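Wed 26 January

Flomeo roll transfers, continued. Rolls 1 to 13 of the Pumden set are done. Roll 14 is on the bench with a torn leader.
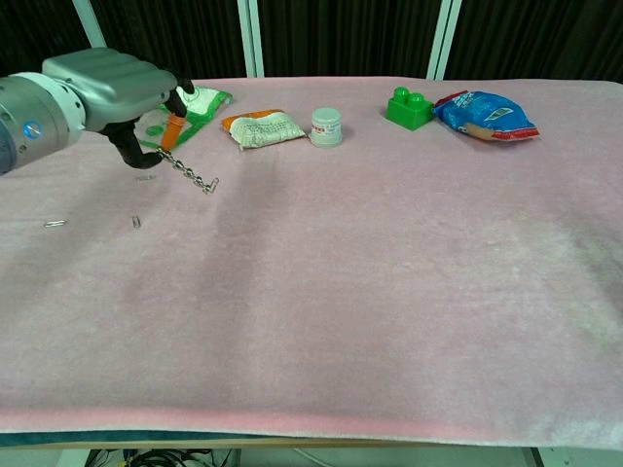

Speed is still the main question. The box labels say 100 on nearly everything, but the slow movements played at 100 come out brisk against the published metronome marks, and the two waltzes come out slow. I now think the label figure was stamped at the factory as a default and tells us little about the performance. Tempo lever stays at 100 for the master capture anyway, so that all rolls share one reference. Corrections get made on the file, with the factor written in the log.

Take-up spool: diameter grows as paper winds on, so paper speed rises toward the end of the roll. Measured again on roll 9, first and last meter. The drift matches what the July run showed. The recording piano would have had the same effect if it pulled from the spool side, in which case the two cancel and we should leave it alone. If it was driven by a capstan, they don't. No paperwork in the Pumden boxes settles this. The catalog booklet mentions "even travel," which could mean either. Leave uncorrected, flag in the header.

Pedal perforations on roll 11 are a mess. 163 sustain events in the first side of the sonata, many of them shorter than the dampers can follow. Looked at them on the light box. Edges are clean, so it isn't wear. Either an editor added them later or the punch was chattering. Compare with the Asfaw copy of the same title when it comes in. If the Asfaw copy has the same short holes in the same places, they were in the master.

Note count on roll 12 from the optical scan: 1259. Pneumatic playback dropped four of these, all in the top octave, all repeated notes. Valve 81 is slow to reset. Cleaned the bleed, no change. Pouch leather probably needs replacing. Until then use the scan for anything above C7 and say so in the log.

Suction level: held steady through the loud passages once the second hose clamp was tightened. Bass theme expression is still sluggish against the treble side. Regulator spring not touched yet.

Trelberg piano: unisons in the fifth octave have slipped again. Humidity was low all week. Tune before roll 15, and do not capture audio from 14 until that is done. Scan only.

To do
- patch leader on 14, tissue and wheat paste, press overnight
- rescan 7, the tracker edge wandered in the last third
- rename files, old prefix still on rolls 3 and 4
- order pouch leather, thin grade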